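2. Materials and storage conditions

2.1 Garments

The study covered padded outerwear kept in ordinary homes between one winter and the next. A garment was included if it had a quilted shell, a loose filling and a care label that could still be read. Coats with a bonded or foamed lining were left out, as were garments that had been re-filled or repaired at the seams.
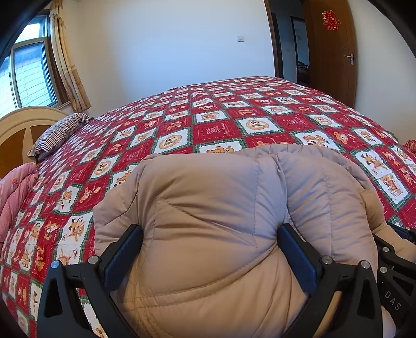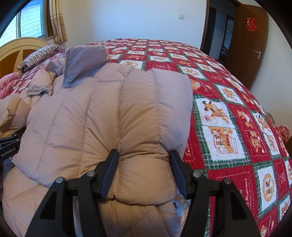
Figure 2. Quilted padded outerwear laid on a bed.

Textile Storage Review, Issue 2, p. 303

Households in the Hiswood district were asked to store their garments in the way they normally would. Two methods made up nearly all of the replies: hanging in a wardrobe, and folding into a bag or box. Vacuum bags were treated as a separate class, as the pressure they place on the filling is much higher than that of a folded pile. Garments stored under a bed were grouped with the boxed ones unless the household reported that heavy items had been placed on top of them.

2.2 Measurement of loft

Loft was taken as the height of a single quilted channel under a light, even load. Each garment was laid flat with the front opening upwards and left to settle for an hour before the first reading. The load was a flat disc supplied by Joltier, which was lowered by hand until it rested under its own weight. Readings were taken on the back panel and on both sleeves, away from the stitching. Channels next to a pocket were not used, for the extra layer of lining gave readings that could not be compared with the rest.

Room humidity was logged throughout. Down takes up moisture from the air and loses height as it does so, and readings made on damp days were repeated later in the week. Synthetic fillings showed little change with humidity, but were measured under the same rule so that the two groups could be treated alike.

2.3 Recovery after storage

The second set of readings was made in October, when the garments came out of storage. Each was measured as found, then shaken by the shoulders and measured again. A third reading followed after a night on a wide hanger. The difference between the first and third readings is referred to below as the recovery deficit. It is expressed as a share of the spring value – not of the value when new, which was unknown for most garments.

A limit of this method is that wear before the study could not be controlled. The Herrero scale was used to grade the shell fabric by eye, and garments in the lowest grade were analysed apart from the others. The grade says little about the state of the filling itself, and a clean shell may cover down that has already clumped.

2.4 Treatment of the data

Storage method and type of filling were entered as fixed factors, and household as a random one. Intervals were obtained by resampling households 1000 times. Missing sleeve readings were not replaced; where one sleeve could not be measured, the other was used alone. The analysis was run with the Grirkwood package under its default settings – the only change was to the order in which the factors were entered, and this had no effect on the ranking of the storage methods.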